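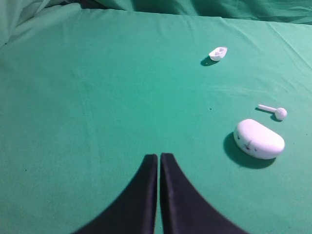
最終更新日: 2021年7月31日(土曜日)

**差出人:** Saoirse Lenihan
**宛先:** Domden 布地メーリングリスト
**件名:** Re: [domden 1383] 水通し前後の寸法差と裁断の順番

Lenihanです。Seidelさんの質問に引用の順で答えます。前半は縮率の測り方、後半は裁断とアイロンの話です。

> Ingeborg Seidelです。
>
> Trornomdaleから取り寄せた綿の平織りを、裁断前に水通ししました。
> 生地名はCostello、仕上げは無糊の表示です。干した後に測ると、
> たて方向の縮みがよこ方向より明らかに大きく出ます。
> これは普通でしょうか。

普通の範囲です。織機の上ではたて糸に張力がかかり続け、整理工程でも布は長さ方向に引かれながら進みます。その伸びが水で戻るので、平織りの綿ではたてが大きく縮むことが多くなります。逆の結果が出たときは、幅出しで強く引かれた反物か、測定の向きを取り違えたかのどちらかを先に疑ってください。耳が残っているうちに、たて方向の矢印を縫い代の外に糸印で入れておくと取り違えません。

「無糊」の表示は縮みについて何も言っていません。防縮加工の有無は別の欄に書かれます。Trornomdaleの納品書では備考欄に入るので、手元にあれば見てください。

> 測り方ですが、反物の端から端までをメジャーで測り、
> 水通し前後の差を取りました。

この方法だと、裁ち端の歪みと引っ張り具合がそのまま誤差になります。布の内側に基準線を取ってください。私の手順は次のとおりです。

1. 布を平らな台に広げ、張力をかけずに一晩置く。
2. 耳から十分に離れた位置に、たて・よことも200 mmの間隔で印を付ける。
3. 同じ向きの印を3組、互いに離れた場所に取る。
4. 水通し、脱水、乾燥の後、再び一晩置いてから測る。
5. 縮率(%)=(処理前 − 処理後)÷ 処理前 × 100 とし、向きごとに平均する。

印は綿の縫い糸で小さく留めます。水性のチャコペンは水通しで消えますし、油性のペンは後で困ります。ポリエステル糸の印は、布だけが縮んだときに周囲を引きつらせるので、短い一針にとどめます。

測定には金属の直尺を使います。布製のメジャーは古くなると伸びるため、前後の比較には向きません。しわは手のひらで軽くならす程度にして、アイロンは当てないでください。蒸気を当てた時点で別の処理が一つ加わったことになり、水通しだけの値ではなくなります。

> 乾燥は外干しです。竿に二つ折りで掛けました。
> 折り山のところが少し伸びているように見えます。

水を含んだ綿は自重で伸びます。長い布ほど差が出ます。竿を二本使ってM字に掛けるか、半乾きの段階で下ろして平干しに切り替えるかしてください。耳を竿と平行にしておけば、多少伸びても地の目は斜めになりません。

回転式の乾燥機を使う場合は、外干しと数値を混ぜないこと。機械の力でさらに縮む分があり、同じ反物でも別の値になります。完成品を乾燥機に入れる予定があるなら、試験布も乾燥機に入れます。Grovvilleの共同洗濯場の大型機は排気温度が高めなので、あそこで測った値を家庭用の機械に当てはめるのは避けてください。

> 水温はどうしましたか。説明書には30度以下とありますが、
> 以前の投稿では湯を使うと書いている方もいました。

説明書にあるのは洗濯の上限で、前処理として何度が適切かは書かれていないはずです。仕上がった後に通る条件のうち、いちばん厳しいものに合わせるのが基本です。ぬるま湯で洗う予定のものは、ぬるま湯で前処理します。ただし上限を超える湯は染料の側に問題が出るので、今回の生地では使いません。

以前の投稿というのはPankaj Upadhyayさんのものだと思いますが、あれは生成りの帆布の話でした。染色した平織りには条件が違います。

浸ける時間については、布の内部まで水が入ったかどうかで判断しています。空気が残って浮いてくる箇所を押し沈め、浮かなくなってからさらに一時間置きます。畳んだまま浸けると折り目の内側だけ遅れるので、蛇腹にゆるく入れてください。

> 地直しは水通しの後でよいですか。
> 角を引っ張っても直角に戻りません。

後で構いません。半乾きのうちに行います。先によこ糸を一本抜き、その線に沿って端を切りそろえてください。裁ち端が織り目に沿っていない状態で直角を合わせると、かえって布目を曲げることになります。

それでも戻らない場合は、樹脂加工で歪んだまま固定されている可能性があります。その布は何度引いても洗濯で元の角度に帰ります。裁断では耳ではなくたて糸の方向を基準にし、よこの曲がりは許容します。カーテンのように裾の水平が目立つ用途には回さないほうがよいでしょう。

> 最後に、縮率が分かれば水通しを省いて、
> 型紙を大きくするだけで済みませんか。

一枚布の敷物ならそれで済むこともあります。縫い合わせる物では勧めません。縫い目は周囲の布と同じようには縮まず、芯地を貼った部分も別の値になります。Cormac Ó Néillさんが以前この方法で袋物を作り、持ち手の付け根だけが波打ったと報告していました。過去ログの「芯地」で検索すると出てきます。

補足を二点。

- 同じ生地名でも反が変われば値は変わります。手元の記録ではCostelloだけで18反分ありますが、反ごとの差は無視できません。他の方の数値は必要量を見積もるときの目安にとどめ、裁断前に自分の反で測ってください。
- 注文量は、縮み分のほかに端の切りそろえで失う分も見込みます。地の目の曲がりが大きい反では、片端で200 mm近く落とすこともあります。

記録の様式はPádraig Ó Súilleabháinさんが作った表を使っています。反番号、水温、脱水の有無、乾燥方法、測定までの放置時間の欄があります。目付の欄は処理前と処理後のどちらを書くのか決まっていないため、私は処理前の値を入れ、余白にそう注記しています。様式を改める際に欄を分けてもらえると助かります。

Seidelさんは、再測定したら納品書の備考欄の文言と一緒に、このスレッドに返信してください。

Saoirse Lenihan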